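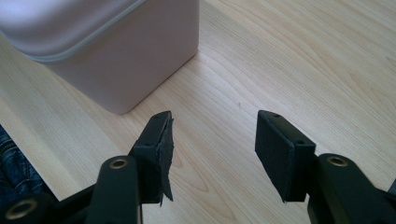

Re: Sudska to take payment in Skevex coins

Reply to the merchants list, sent 9:40 in the evening

On the earlier thread, the list owner's digest wrote:

> Good news for anyone holding Skevex. Sudska confirmed
> that its furniture stores will take the coin at checkout
> starting in July, both online and in person. Grarkico is
> handling the wallet side. Sudska says it will keep
> everything it receives as Skevex and won't swap it for
> dollars. Customers who pay this way get 5 percent off.
> This is the biggest retail name we've seen come on board
> and I think other chains will have to follow. Thoughts?

I have a few, and most of them are questions.

First, "confirmed" is a strong word for what I read. The notice says Sudska "intends to support" the coin in July. I've been on this list long enough to remember Shboul intending to support three different coins. One of those got as far as a sticker on the register. The other two never got the sticker.

Second, the part about keeping the coins. Who is keeping them, Sudska or Grarkico? If you read the terms Grarkico gives to merchants (they're on its signup page, under Settlement), the default is that Grarkico takes the coins and credits the store in dollars at the end of the day. A merchant can opt out of that, but only for amounts over 3000 dollars a month, and only up to 50 percent of the balance. So either Sudska has a special deal that it hasn't mentioned, or the sentence in the notice is loose. I'd like to see which before I repeat it to anyone.

Third, refunds. You buy a bookcase in Skevex, the coin drops 10 percent over the weekend, and you bring the bookcase back. Do you get the same number of coins or the same number of dollars? If it's coins, the buyer eats the loss. If it's dollars, every customer has a free bet against the store, and people on this list would be the first to use it. The notice has nothing on returns at all. For a store that sells sofas that seems like a big thing to leave out.

The discount bothers me too. A store that gives you 5 percent off to pay a certain way is either saving that much on card fees, which I doubt, or somebody else is covering it. My guess would be the Skevex people, out of their promotion fund. Fine, it's their money, but then the volume in July tells us what people will do for a coupon. I'd wait and look at it again after the coupon ends.

And for those of you in the US, spending a coin is still a sale for tax purposes. You owe on the gain even if all you got was a lamp. I know we've been over this, but two people in the last thread were talking about furnishing a whole apartment and I didn't see either of them mention it.

I'm not against the thing. I hold a little Skevex myself – less than I used to – and I would be glad to be able to spend it somewhere other than a VPN service. But I would take the word "confirmed" out of the digest until there's a checkout page that works. If anyone has a Sudska store nearby, ask at the service desk what they've been told and post the answer, along with whatever they say about returns.

Also, could whoever quotes the digest please trim it? My last one had the same announcement in it four times.

List member since the old server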